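Häufige Fragen zu Lederarmbändern und Taschen

Welche Größe brauche ich beim Armband?
Messen Sie das Handgelenk knapp hinter dem Knöchel mit einem Maßband und geben Sie zwei Zentimeter dazu. Wenn Sie zwischen zwei Größen liegen, nehmen Sie die größere. Die Modelle der Reihe Dresside lassen sich an 7 Löchern verstellen.

Kann ich ein Armband kürzen lassen?
Ja, solange es ungetragen ist. Schicken Sie es an unsere Werkstatt und legen Sie einen Zettel mit dem gewünschten Maß bei. Nieten und Prägungen können wir nicht versetzen. 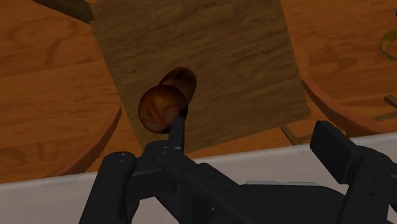

Welche Brauntöne gibt es?
Die Taschen der Serie Kuvgate führen wir in Cognac, Kastanie und Mokka. Auf dem Bildschirm fallen die Farben je nach Gerät anders aus. Auch die Umgebung spielt eine Rolle: Das dunkelbraune Brett mit der Maserung wirkt neben dem orangebraunen Holz viel matter, und so ist es auch bei einer Tasche auf einem hellen oder dunklen Mantel. Auf Wunsch senden wir Ihnen kostenlos Lederproben zu.

Wie pflege ich glattes Leder?
Wischen Sie Staub mit einem trockenen Tuch ab. Zweimal im Jahr genügt eine dünne Schicht farbloses Lederfett. Nehmen Sie für Rauleder nur eine Bürste. Nasse Stücke trocknen bei Zimmertemperatur, nie auf der Heizung.

Was kostet die große Umhängetasche?
Die Kuvgate mit Reißverschluss kostet 238 Euro, der Schulterriemen ist dabei. Das Monogramm wird extra berechnet. 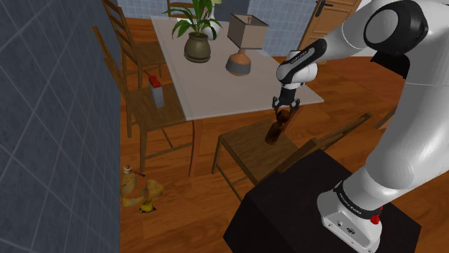

Für ein Monogramm sind höchstens drei Buchstaben möglich. Geprägt wird blind oder in Gold, immer unten rechts auf der Klappe. Personalisierte Taschen sind vom Umtausch ausgeschlossen.

Wie lange habe ich Garantie?
Auf Nähte und Schließen geben wir zwei Jahre. Kratzer und Verfärbungen durch Jeansstoff gehören nicht dazu.

Wer beantwortet Fragen zu Reparaturen?
Elin Nicholas aus der Werkstatt. Schreiben Sie bitte die Artikelnummer in den Betreff, sie steht auf dem Etikett im Innenfach. Im September ist die Werkstatt geschlossen.

Stand: 21. Apr. 2024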